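Arnura: The Long Succession – Deluxe Collected Edition

Werier Press
Hardcover, full color, slipcased
Written by Ok-hee Noh
Limited to 2,000 numbered copies
Ships in June

Every empire in comics falls sooner or later. The one in Arnura has been falling for 31 issues and is still arguing over who gets to hold the door.

If you missed it the first time, Arnura is a moon with one city, one throne and far too many people who can do strange things with their hands. The old Regent could stop clocks. Her eldest son can boil a lake. Her youngest, Pai, can tell when anybody within a mile is lying, a gift that has made him the least popular dinner guest in the history of the royal house. When the Regent dies on page one of issue one (not a spoiler, she's dead on the cover), the throne goes to whoever can keep the peace for 90 days. The rest of the book is about how badly that goes.

The Long Succession brings the entire run together for the first time, along with the Dekura one-shot that used to be sold only at conventions and now changes hands for the price of a decent used couch.

What's in the box

The main volume collects issues 1 through 31 in reading order, meaning the order Noh wanted and not the order they came out in. Longtime readers will remember that issue 19 shipped before issue 18, and that a whole generation of fans believes Captain Dekura came back from the dead before she died. She did not. We have fixed it, and we are told some of you preferred it the other way.

The second, slimmer volume holds the extras:

The Dekura one-shot, with its original colors restored. The convention printing turned everybody's skin a shade best described as soup.

Noh's full script for issue 12, the silent issue. It runs longer than any other script in the series.

Character sheets for all the claimants to the throne, including the two who were cut before the series began and one who was cut by popular demand.

A family tree. It folds out. Please do not try to fold it back along the original lines, as people have lost evenings this way.

The letters pages, selected. We left in the angry ones, and the long feud over whether Pai's power works on sarcasm, which the series never settled and this edition doesn't either.

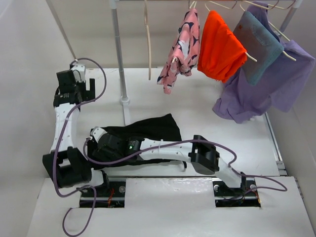 Where it sits in the Arnura line

New readers can start with this edition and need nothing else. The three earlier paperbacks (The Empty Chair, Lake of Glass and Ninety Days) are all included here in full, so if you own those, you are mostly paying for the last nine issues, the extras and the slipcase. It is a very nice slipcase.

The follow-up series, Arnura: Exiles, picks up a year later and assumes you know who lost. Don't read the back cover of the first Exiles paperback before you finish this. Whoever wrote that copy has since been moved to cookbooks.

About the new material

Noh has added a 3-page epilogue, drawn for this edition. It features Pai, a boat and a question asked in the second issue that most of us had assumed she'd forgotten. She hadn't. She has also rewritten a handful of captions in the early chapters, where the narrator used to explain the plot to readers who had just watched it happen. The original captions are printed in the back of volume two for anyone who misses them.

"I was nervous in those days and put words on everything," Noh writes in her introduction. "There was a caption on a door that said it was a door."

Specs and small print

Both volumes have sewn bindings and lie flat, more or less, after a week of being leaned on. The paper is heavy and uncoated, so the night scenes look like night and don't reflect your ceiling lamp back at you. The set is heavy too. Reading it in bed is possible but we would suggest a pillow on the chest.

Rated for older teens: palace violence, mild swearing in a made-up language, one boiled lake.

Numbers are assigned at random. We can't take requests for particular ones, and the person who keeps asking for number 12 is going to have to make peace with it.

Limit two sets per household. Orders that include other Werier titles are held until everything is in stock. If you want your other books now, place a separate order.

Damaged slipcases will be replaced if you write to us with your order number and a photo of the corner. It's always the corner.

Also from Werier Press

Arnura: Exiles, Book One (paperback)
Arnura: Lake of Glass (paperback, last copies)
The Arnura Map Poster, folded or rolled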